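4.2 Planner behaviour near walls

All simulator runs used the Orberg planner with the default Dadeo depth settings. Low-resolution renders kept the loop at 20 Hz, but plain surfaces gave the feature tracker very little to hold on to.
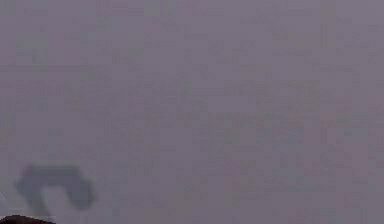 Valentin Oberholzer commented on the draft that the tracker should be allowed to report "no estimate" and leave the planner to slow down. We adopted this in August. Of 22 runs, 8 had stopped early before the change and 2 did so after it.

Corners were easier, as the line between wall and floor gives a strong edge.
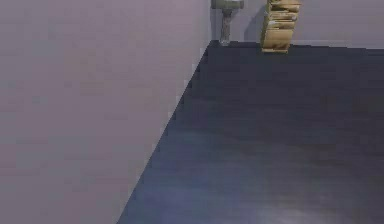
The edge weight was then raised in the config file and left there for section 4.3.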